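Okcombe Swap & Mend list
October 27, 2022
Posted by Gleice Araújo

Hi all, quick one, on my lunch.

Re the jewellery sorting for the Clesden hall sale. Bülent's message from the other night is copied underneath for anyone who missed it, my answers after.

> Bülent Yazıcı wrote:
> Gleice, I went through the first tub and got as far as
> 76 pieces before I gave up. Half of it is knotted together.
> Do we untangle everything or sell it as is in lucky bags?
> Also what do we do with loose beads, there are heaps, and
> single charms with nothing to hang them on. My vote is
> lucky bags and an early night.
> And is anybody using the grey bin or can I have it back
> for the bathroom?

Right. In no order.

Untangle what comes apart in five minutes. If it doesn't, leave it. Talcum powder on a fine chain helps, and a pin in each hand, work the knot outwards, don't pull the ends. Cord is different, powder does nothing, just roll it between your fingers til it loosens.

Beaded bracelets on elastic: give them one gentle stretch. If the elastic looks chalky or stays long, it's restringing or it's the bead jar. I'm not having another one go off in a kid's hands at the till like in May.

Loose beads by colour, not by size. Pearl ones separate because people ask for them. Charms go in the muffin tray, anything with a face or a star goes up front, the little kids go straight for those.

Chains with a working clasp get carded. Check the clasp opens AND springs back. Two of the ones I carded last time didn't and I had to hand back the money, which was embarassing.

Lucky bags, yes, but only with what's left at the end. Two dollars each, same as before. I've got paper bags from Neltier, colour is a bit grim but they were free.

Grey bin: still need it, sorry! Cloth down first please, whatever you've got, beads don't roll half as far on cloth as they do on a bare table. I've got the pink gingham one on the round table with the cartoon prints on it. Still on the red beaded bracelet, silver twisted cord's gone right through it, pink charms and a chain next in line.

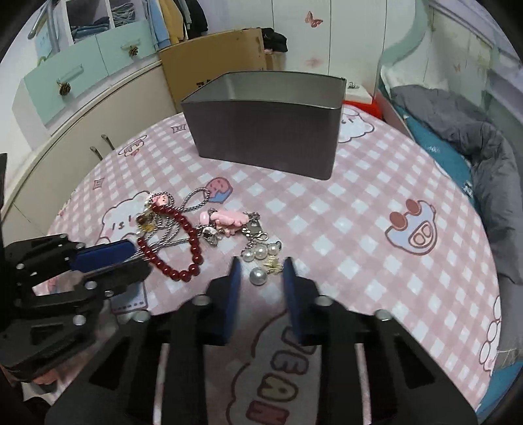 Bülent says cut the cord and be done with it, cord is cheap and he has a whole reel of silver from the Dogbe clearance, but whoever does the cutting should slide a bit of card under first so the scissors don't catch the bracelet elastic. Fair enough. Bring the reel then.

Still short of backing cards and small zip bags. Any size. Drop them at mine, side door, dog is fine.

Have to run, back on email tonite.

Gleice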